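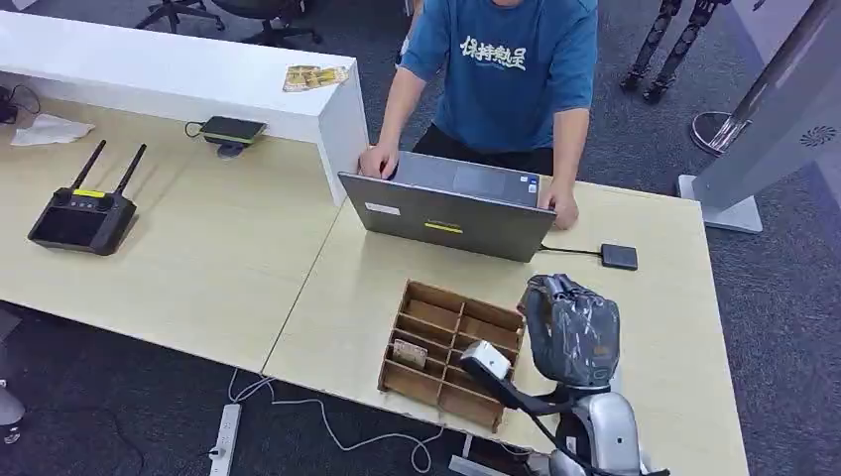 4.2 How things settle on a shared desk

We came to this part of the study expecting to write mostly about storage, and we ended up writing a good deal more about the small things that never get stored at all. In the Garnport office, as in the one at Illby, people were fond of telling us that they kept a tidy desk, and in their own way they did, though tidy meant something different to each of them. Figure 4 shows two of the desks where they meet at an angle, and there the open wooden organizer has the middle of the right-hand desk very nearly to itself, with most of the smaller odds and ends lying elsewhere: a crumpled tissue on the left desk, a few little packets or cards along the top of the white partition. We found this touching, and also rather useful, as it set us thinking about edges and ledges as places where things are put down "just for now," a phrase we heard so often in the interviews that Lihua Zheng began marking it in the margins of our transcripts.

Figure 4. Two adjoining desks with a divided wooden organizer, Garnport office.

Of the 399 items in our full inventory, the ones that gave us the most trouble were the cables. Is a cable stored when it is plugged in at one end and trailing at the other? Bagheri office staff said yes, those at Illby mostly said no, and we have kept both answers in the coding scheme (see Section 5), where they are treated as 2 separate categories.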